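Black cloth under white plastic parts: yes or no?
Meltthorpe Makers Board > Workbenches and Storage

doolan_shed
Hello all, I've been sorting parts on a black cloth for a while now, ever since I got tired of chasing white plastic across a white bench top, and I have to say I'm smitten. Everything shows up! My eyes aren't what they were and it has saved me no end of squinting (and a fair bit of muttering, my wife says). I bought 14 yards from Cornora, which was far too much, so there's some in every room now.

The ribbed end of a white cylinder is a good test, I think. You can see every groove against the dark. 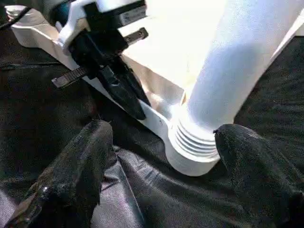 Page 2 of 29

Kane Trevaskis
Lovely and clear, I'll give you that, but I'm going to disagree with you a little, friend. Cloth folds. Set anything round down on a crease and it wanders off, and then you're on your knees with a flashlight. I went over to a rubber mat from Ornon in March and wouldn't go back.

doolan_shed
Fair point about the creases! I do smooth it out when I remember, which isn't often. But a mat doesn't go in the wash, Kane.

pegboard_june
Mine goes in the sink with dish soap and comes up fine. I'm with Kane on this one, though I do love the look of the black. Does yours pick up lint? I had a dark one years ago and between the dog and the sawdust it was gray by supper time.

doolan_shed
Oh, it picks up everything, June. I keep a lint roller in the drawer and give it a once-over before I start.

Kane Trevaskis
Try pulling it tight over a board and stapling it underneath. You'd keep your color and lose the folds, and I'd have nothing left to grumble about.

doolan_shed
Now that I might do. I have a board left over from the shelves that's nearly 29 inches long, and I'll hunt up the staple gun.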